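Support > Grippers and end tools > Faults and errors > Gripper does not open after holding a light object

Right gripper stays closed after some cycles

Hello to all. I have two hand-held grippers from Kohlhase, controller is Jukura, firmware 2295. We record the work of putting paper cups in a cup holder, three cups each time. The left gripper has no problem. The right one takes the cup well, but after many cycles it does not open when I release the trigger. The log gives error 109, "position not reached", and I must switch off the power. Last Friday it happened after 169 cycles, today much earlier. One time it also closed by itself when I had my finger near, so I am a little worried.

I have already cleaned the fingers and made a new calibration. The cups are normal white paper cups. I hold them by the side, as in the picture.
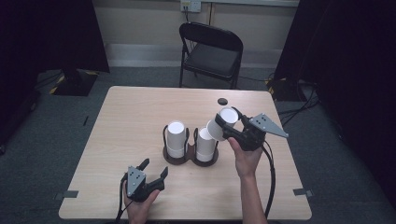 Khang Cao: Please stop using the right one until you find the reason, a gripper that closes alone is not a small thing. I had 109 in December with the same controller. For me it was the cable, where it goes into the base of the gripper. When the wrist turns, the cable pulls and the position signal is lost for a moment. Switch off the power, exchange the cables between left and right, then do the same test with no fingers near. If the error moves to the left gripper, you need a new cable. If it stays on the right, send the gripper to repair. Also fix the cable to your forearm with a soft band, so the plug carries no weight.

Answer 2
Maybe update the firmware? It helped me with another error.

Answer 3
Check also the force limit. With paper cups I use level 2. With a higher level my motor became hot and the controller blocked it.

Comments (3)
wivanent_user: Same error here, it was the cable too.
Tramville lab: Where do you find the force limit in the menu?
mirek_p: Under Motor, second page.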